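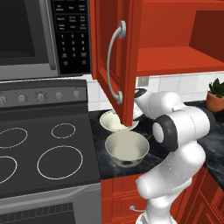 Figure 6.1 A kitchen with red cabinets and a black marble worktop

Chapter 6
Surfaces and Storage in the Home Kitchen

Most people spend more time at the worktop than anywhere else in the kitchen, yet it is often the last thing they think about when a room is planned. Colour and style tend to come first. In this chapter we look at how worktops and cupboards are chosen, how they wear, and what they cost to look after.

Section 6.1 deals with stone. Marble has been used in kitchens and dairies for centuries and is still popular. It is cool to the touch and good for rolling pastry, but it is a fairly soft stone and acids will mark it. Lemon juice, vinegar and wine should be wiped up straight away. A sealer slows staining - it does not stop etching.

Section 6.2 turns to cupboards: the depth of shelves, the height of wall units and the way doors are hung. A door that opens across the main working area gets in the way every day.

The case study at the end of the chapter follows Sorcha Gillies, who replaced the kitchen in her terraced house in Rennie over 25 days. Her notes on budget and delivery are used again in Chapter 8.

Key terms: sealer, etching, wall unit, carcass, hinge side

Before you start
Measure the worktop you use most at home or at school. Write down its length, depth and height from the floor. You will need these figures for Activity 2.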